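What I Learned Putting a Robot Budget Together

18 March 2024

Pull up a chair, because this one goes on a bit. I promised Maribeth Lacson I'd write it all down before I forgot it, and she has been very patient with me, given that she asked in February and I kept telling her it was nearly done.

For those who are new to the blog, I do the purchasing and planning for a small automation lab. I came to it from ordinary office procurement (desks, toner, one memorable argument over carpet tiles) and for my first few months I nodded a lot in meetings and looked things up afterwards. I'm still no engineer. What I can do is read a quote, and I've now read enough of them for robot arms and the bits that go with them that I have opinions. Lots of opinions, my husband would tell you, usually at dinner.

So, the budget. We had approval to plan 2 new work cells, each with a collaborative arm, a frame to mount it in, something for the arm to hold things with, and all the odds and ends to make it go. The first draft of my spreadsheet had a line for the arms, a line for the frames and a line called "other". I was quite pleased with it. Maricel Villanueva, who runs the floor and has the kindest way of telling you you're wrong, looked at it for a while and asked whether "other" had met the rest of the spreadsheet yet. By the time we'd finished that afternoon, "other" had 20 lines of its own!

I won't go through every one, but let me tell you about the ones that caught me out.

The gripper was the big one. I had assumed, in my innocence, that an arm came with a hand. Mostly it doesn't. You buy the arm, and then you buy whatever goes on the end of it, and then you buy the plate that joins the two, and if you've mixed suppliers you may be buying a cable adapter as well. We got our gripper quote from Grellar and our arm quote from Kornach, and each of them had very sensibly assumed that the other would be supplying the mounting plate. I only noticed when I laid the two quotes side by side on the kitchen bench and went looking for it. I now ask every supplier the same question in writing, and it is simply: what do I need to have on the bench before your part will work? You'd be surprised how much longer the answer is than the quote.

Then there are the finger pads. They wear, and you want spares, and the spares take just as long to ship as the first set did. Put them on the first order. I had them down as something to sort out later in the year, and Maricel moved them up to the top of the list without a word and underlined them.

Frames are a happier story. Aluminium extrusion is lovely stuff to budget for. You can price it by the length, the brackets are standard, and if someone changes their mind about the height of a shelf you cut another piece. We went with Flolix for the extrusion and I have no complaints beyond the paperwork, which arrived as three separate invoices with three slightly different versions of our address. I would say, though, that you should price the assembly time as well as the metal. Somebody has to stand there with a hex key, and while they're doing that they aren't doing the job you hired them for. I put those hours in as their own line now and nobody has ever objected to it, although one or two people have raised their eyebrows.

Power and data deserve their own paragraph and possibly their own blog. Walk the floor before you finalise anything, and take someone with you who knows which circuits are which. I did my walk with a clipboard, feeling terribly official, and within ten minutes Maricel had pointed out two spots where I'd planned to put equipment with no sensible way of getting a cable to it. Every controller, monitor and charger wants an outlet, and so does the laptop of whoever is working there that day. We settled on $2,000 for electrical work and network drops across the pair of cells. It felt extravagant when I typed it in, and the electrician's quote used nearly all of it.
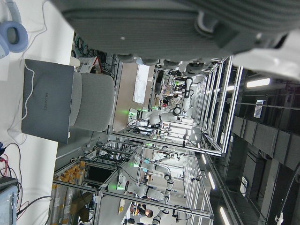 Should you buy the arm first and work out the rest of the cell afterwards?
Work out the cell first, at least on paper, with the task, the reach, the payload and the floor space agreed, and only then choose an arm that suits it.

I feel strongly about that because we very nearly did it backwards. There was a nice end-of-year discount going on a longer arm than we needed, and I do love a discount. It would have fitted the budget. It would not have fitted the frame, though, and by the time we'd upsized the frame and lost the walkway beside it, there'd have been no saving left to speak of. Maribeth drew it to scale on the back of an agenda and that was the end of that. I kept the agenda. It's pinned above my desk next to the dentist's reminder card.

While we're on floor space, please leave room for people. I mean real room, for a person and a chair, and a table where they can put down a laptop and headphones and a half-finished bit of wiring. On my first layout drawing the people were little circles, and I'd made the circles rather small so that everything would fit. Nobody I work with is that shape. The second layout lost a cupboard and gained a bench, and I think it's the best trade in the whole plan.

Storage is the other thing that gets squeezed. Parts come in boxes, and you'll want to keep some of those boxes in case something has to go back under warranty. Then there are the small parts, which need bins, and the bins need a shelf, and the shelf needs to be somewhere that isn't in the way of a moving arm. I priced shelving at the very end as an afterthought and came out at $1,013 delivered, and I remember the exact figure because I'd left myself a flat thousand and had to go back and ask for thirteen dollars. It took two emails and a form. I've been teased for it ever since.

A word on service agreements. Mangubat, who looked after the quote for our safety scanners and the risk assessment, offered us a yearly plan, and my first instinct was to strike it out as padding. I'm glad I rang them before I did. The plan covered a visit after any change to the layout, and if there's one thing I can say with confidence about our floor, it's that somebody will want to change the layout. We took the first year and put a note in the calendar to look at it again before it renews. Do ask what counts as a change, mind you. Moving a bench might not, and moving a fence probably will, and you want that conversation in writing while everyone is still being charming to you.

Training I nearly forgot altogether. The arm suppliers will usually offer a day or two, and it's tempting to send one keen person and hope it spreads. We've budgeted to send two, on different dates, so that there's always one of them on the floor. Travel and meals go in the same line. If the course is interstate, so does the bag fee, and yes, I learned that one from a reimbursement claim.

Shipping, too. Read the delivery terms closely, especially anything about who unloads. One quote I was given got the crate as far as the kerb and not a centimetre further, and a robot arm in its crate is no fun to move from the kerb on a wet morning with a trolley that pulls to the left. Inside delivery cost a bit more and I added it without asking anyone's permission.

People ask me about contingency, and there are all sorts of rules floating around. What I do is go through the lines one at a time and write beside each one whether I have a firm quote, an old quote or a guess. The firm ones I leave alone. The old ones I ring about. The guesses get padded, and I write down by how much and why, so that when somebody in finance asks me about it three months on I'm not standing there trying to remember what I was thinking. It's slower than sticking a percentage on the bottom, but I sleep better, and it has the nice side effect of making me want to turn the guesses into quotes.

The plan went up for sign-off with far more pages than I'd set out to write, and I've been told I'll have an answer once the new budget period opens. In the meantime I've started a fresh sheet for replacement parts, and Maricel has already added four lines to it while I was making the tea.

If you're in the middle of one of these yourself, I'd love to hear what you left out of your first draft. Leave a comment, or email if it's embarrassing. And Maribeth, love, it's done - you can stop asking now!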